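Pre-run software checklist, wet tasks, sink cell
Stack: Grastell (planner), Jusmont (perception), Nowakowski (arm controllers)
Inspector: Samran Rungrueang
Review and comments: Duangjai Chaimongkol
Date: 20 Dec 2021
Status: released with two open items

Scope. The list covers software checks before a dishwashing rollout with both arms live and the tap running. Mechanical and electrical checks are on a separate sheet and must be signed first.

Section A. Controllers

A1. Controller loop at 500 Hz on both arms, no missed cycles during a five-minute idle. PASS.
Comment (SR): Clean on both sides. The logger was writing to the local drive. Repeat this item if anyone moves logging back to the network share.

A2. Joint limits loaded from the cell file, not from the vendor default. PASS.
Comment (SR): The startup script still prints the default path in its banner even when the cell file is used. Check the hash, ignore the banner.

A3. Payload model matches the held object. PASS WITH COMMENT.
Comment (SR): The payload switches on grasp confirmation. For flat objects held near one corner the center of mass sits far from the fingers, and the wrist torque estimate is off until the switch completes. Keep the speed cap on until the payload flag reads 1.

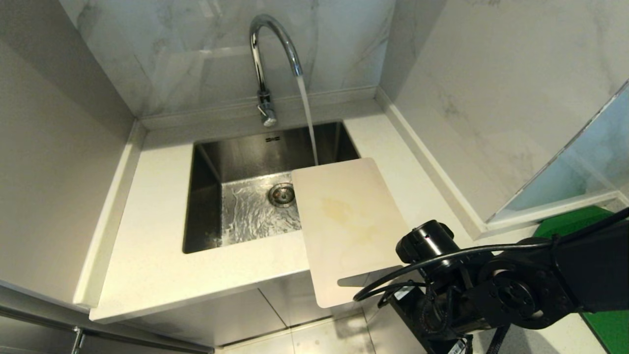
Comment (DC): Agree with the cap. I would also like the cap tied to the flag in code. At present the operator has to release it by hand, and in November it was released early twice. Ticket 424 is open for this.

A4. Emergency stop drops both arms into hold, grippers stay closed. PASS.
Comment (SR): Tested from each pendant separately. Grippers held.

Section B. Perception

B1. Head camera to base calibration, reprojection error inside limit. PASS.

B2. Depth filter handles reflective surfaces. OPEN.
Comment (SR): Brushed steel under running water returns holes and false points. The filter removes most of them, but the ones that survive cluster near the stream and get passed to the planner as obstacles. Jusmont build 707 is better than the one before it and still not good enough to close the item.
Comment (DC): Do not raise the confidence threshold to hide this. We lose the drain and the near wall when we do.

B3. Water stream masked out of the collision map. PASS WITH COMMENT.
Comment (SR): The mask is a fixed vertical cylinder below the spout tip. It must be redrawn if the faucet is swung to one side. The tool does not warn about this.

B4. Object tracker keeps identity when the object is partly hidden by an arm. PASS.
Comment (SR): Track ID held through all test motions.

Section C. Planning

C1. Left and right arm plans checked against each other at every step. PASS.

C2. Static model of the sink, counter and walls is current. PASS.
Comment (SR): The raised lip along the back of the counter is now in the model. The earlier mesh had a flat edge there.

C3. Role assignment for two-arm tasks resolves before motion starts. OPEN.

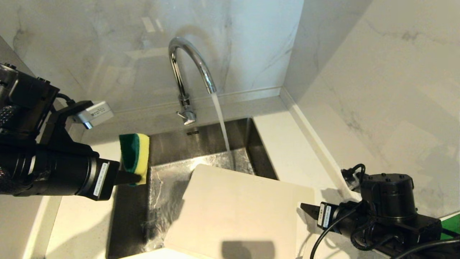
Comment (SR): Grastell assigns a tool arm and a support arm at plan time and does not revisit the choice. This is fine when the object stays put. With the sponge in the left gripper and the board propped in the basin at an angle, the right arm is the only candidate for support, so a failed grasp on that side leaves the planner with no valid branch and it returns a generic timeout. The error needs its own code. An operator reading "timeout" will restart the planner, and a restart clears the held-object state.
Comment (DC): Confirmed on replay. Held-object state should be saved by the controller process and read back on restart. Until then, put down anything held before restarting Grastell.

C4. Retry limit on grasp set to 5. PASS.

Section D. Logging and tooling

D1. Clocks on both arm computers and the head camera agree. PASS.

D2. Clilton viewer opens the log without conversion. PASS WITH COMMENT.
Comment (SR): Opens, but the force channels are swapped left to right in the plot legend. The data itself is correct.

Open items: B2, C3. Runs allowed at reduced speed with an operator at the pendant. Recheck both after the next Jusmont and Grastell builds are installed.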